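4.2 Attendance and giving at the summer charity games

The second part of our data comes from charity baseball games played in the towns of Savel and Prolville. Both towns have an amateur club that gives over one home date each July to a local cause. The gate is free, and money is raised through a signing table, a raffle and a bucket passed through the stands between innings. We chose these games because the two clubs draw on similar crowds but run the signing table in different ways. In Savel, fans line up before the first pitch and the players leave the table when the game starts. In Prolville, players who are not in the lineup stay at the table through the seventh inning.

We wanted to know whether the longer signing period brings in more money per person or only spreads the same gifts over a longer time. Earlier work on fundraising at sports events has mostly looked at large professional teams, where the club foundation reports a single total for the night. A single total cannot answer our question. We needed the time of each gift, even if the amount was only known within a range.

Gifts at the signing table were recorded on paper slips. Each slip has a box for the half inning, a box for the size of the gift (under five dollars, five to twenty, over twenty) and a box for whether the giver asked for a signature. No names were taken. Bucket gifts could not be timed this way, so the buckets were emptied and counted at the end of the third, sixth and ninth innings. Raffle sales are left out of the analysis below, as the ticket price was not the same in the two towns.

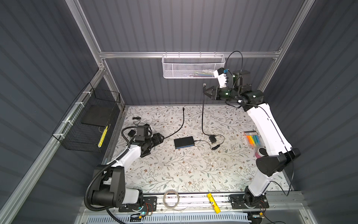

Figure 3. Workcell with two arms over a patterned mat.

The Savel game was played on Sat 2 July. It started on time and went the full nine innings. The Prolville game, held later in the month, was stopped by rain for most of an hour in the fifth. Many families went home during the delay, and the signing table was moved under the roof behind home plate. We kept the slips from the delay but coded them as a separate period. Leaving them out changes the Prolville average only slightly and does not change the order of the two towns.

We collected almost 300 slips over the 2 games. Of these, 50 had no half inning marked and were dropped from the timing analysis, though they are still counted in the totals. The missing entries were spread over both towns. Most came from the busy period just before the first pitch, when the people at the table were filling out slips for several givers at a time.

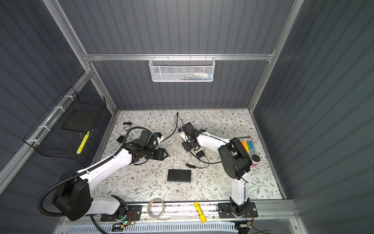
Figure 4. White mesh basket on the rear rail of the enclosure.

Gifts in Savel were bunched before the game, as expected. After the players left, the table stayed open with a cash box and a sign, and very few slips were filled out. In Prolville the early bunch was smaller, and there was a second rise in the middle innings. Part of that rise overlaps with the rain delay, when fans had little else to do. A smaller rise was already present in the fourth inning, before the delay began.

The size of the gifts tells a less clear story. Givers who asked for a signature tended to fall in the middle range in both towns. Those who did not were split between the lowest and highest ranges. We had thought that a longer signing period would pull in more small gifts from children late in the game, and the slips show only weak signs of this.

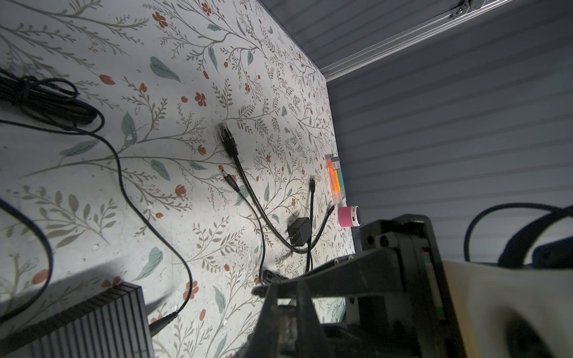

The bucket counts point the same way as the slips. In Savel the bucket brought in most of its money in the last third of the game, when the table was quiet. In Prolville it was steady from one count to the next. It may be that a fan who has just given at the table feels free to let the bucket go by, in which case the two methods compete for the same money. We cannot test this directly, as bucket gifts were not linked to individual givers.

Two limits should be kept in mind. The clubs differ in more than the signing table, and the Savel side was in first place at the time of its game while Prolville was near the bottom. The causes were also different: a youth equipment fund in Savel and a hospital family fund in Prolville. Section 4.3 compares these results with the phone survey of season ticket holders in Saston, where fans were asked what they remembered giving and when.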